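Bench notebook, Gruma back room
Tuesday

Parts reels, continued. Last entry ended with me declaring the passives shelf "basically sorted", a phrase I would like struck from the record. There are 74 reels on the list and a good share of them were put away by someone in a hurry. I've checked the handwriting on the stickers and the someone was mostly me.

Started after lunch with the resistors, as they're the ones we keep buying again by accident. The test for whether a reel goes back on the shelf is whether the printed label and the Storia entry agree on what it is. You'd think that was a low bar.

MCR03 EZP J 562 is the one that set all this off. Storia had it under three spellings: once with the spaces, once without, and once with the J missing and a note reading "check". Checked. The label prints it with the spaces, so that's how it goes in, and the other two entries are merged and gone. If you search without the spaces you'll get nothing, and you'll order another reel, and I'll be back here in March doing this again.

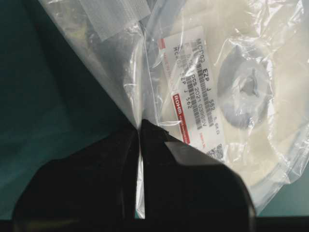
3 minute read

For anyone about to type a label in by hand: read it twice, with the bag pulled flat against it. A crinkled bag puts a shiny crease right across the character you need. I've had a 5 turn into a 6 that way and spent half a morning looking for a resistor value we have never owned. Tilt the reel until the glare moves off, then read it out loud. You will feel silly. The room has heard worse.

Quantities are a different sort of misery. Storia says 2,398 left of the 562s, a figure so precise that it can only be made up. It comes from subtracting what each board is supposed to use and ignoring whatever went on the floor. I've left it alone for now and added "by arithmetic" in the notes field. When the reel counter comes back from the Rangel end of the building we'll get a proper number and can all be disappointed together.

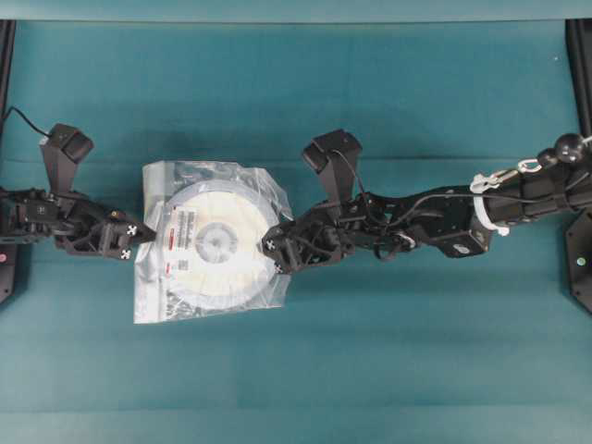

Bags, then. House rule from today is one reel, one bag. We had bags with two reels in them, which is fine until you pull one out for a job and return it to the nearest bag with room. Two different values, same size of reel, same colour of plastic. I'd like to say this never reached a board. The rework log says otherwise.

I'm also done with tape as a closure. It holds beautifully until the second opening, and after that it holds hair, lint and part of the bag. Zip-tops for anything we use more than once a month. The taped ones can stay taped if they're for long storage and you promise to leave them be.

Tried sorting by value along the table before boxing anything and ran out of table. Sorting by drawer worked better: finish a drawer, box it, bring out the next. Drawer 7 took longest. It was labelled "misc R" and had been treated as an invitation.
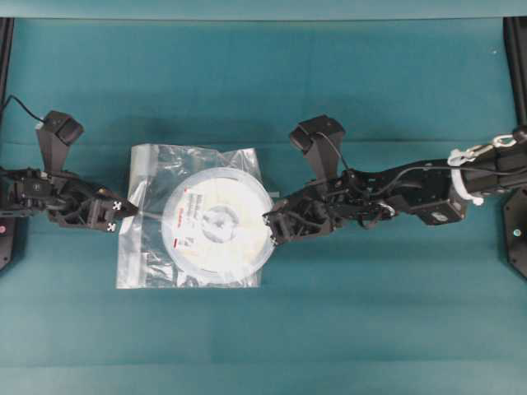 Position in the drawer matters more than I expected. Label up, hub showing, zip at the back. If the zip is at the front it catches on the drawer lip and you get a sort of slow fight every time you want a resistor. Lay the slack of the bag underneath the reel so it doesn't fold over the label of the one beside it. I did a whole row the other way first and had to pull it out again, grey with regret.

Humidity cards: yes in the bags with the sensors, no in the resistor bags. Somebody had been putting one in with everything, and those things cost money. I've recovered a stack and put them in the tin by the scale. 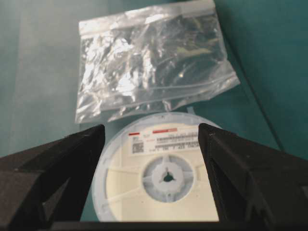 Fludness

Still on the list. The small square code on some labels ought to scan straight into Storia, and on my phone it scans into a page of gibberish with our part number buried in the middle. Whoever wrote the import last time, please look at stripping the front off that string. If it was me, please remind me how.

Loose cut strips with no reel go in the envelopes, value in marker on the front, same spelling as the label. No "approx". No "see other envelope".

Drawers 1 to 5 are done and agree with Storia as of this afternoon. Drawer 6 is half done, with a pencil line on the printout where I stopped. Capacitors haven't been touched and I'm not discussing them today. Don't move the pile at the left end of the shelf, it's in order even though it doesn't look it.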